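## 4. Good practice when working near the arm

Before you get stuck into your first sorting run, please take a few minutes with this section, even if you've used a Tandham cell before and feel you know your way around it. The rules are much the same from site to site, but the Clelthorpe benches have a few habits of their own (and so, we've found, do the people who use them!).

### 4.3 Setting out cords and other tangly items

1. Press the pause button on the pendant and wait for the amber light. Don't reach in on a green light, however quick you think you'll be.
2. Smooth the cloth as best you can. A few creases won't bother the arm, but a big fold near the pick area can be mistaken for an edge.
3. Place the open box within the arm's reach and fold the lid right back, so the fingers can come down from above without catching it.
4. Check that every cord in the box is unplugged at both ends. Plenty of us have lifted out a "loose" lead and found a power board following along behind it.
5. Leave the small ties on if the cords came with them. Coils that stay together are much kinder to the gripper.
6. Step back past the yellow line, have one last look around, and release the pause.

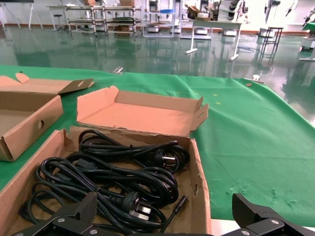
For the first pass, keep the speed at 60 per cent and stay by the pendant until the arm has made a few lifts. If a cord snags, the arm should stop by itself once the pull limit is reached, but please don't count on that, and never tug back on a cord the fingers are still holding. Pause first, open the fingers from the menu, and then sort out the tangle by hand.

> **Caution:** Metal plug pins can score the finger pads. Look the pads over at the start of each shift and swap them after 3,000 picks, or sooner if the ridges are looking worn.

> **Note:** If the display shows code 521, the arm has lost its home position. Follow the homing steps in section 2 and let Agnese Pētersons know, as she keeps the fault book up to date and does like to hear about these the same day.

Only one person should hold the pendant at a time. When you hand it over, say so out loud and wait for an answer. Tetteh Dogbe runs a short refresher on handovers every August, and you're very welcome to come along again if it's been a while.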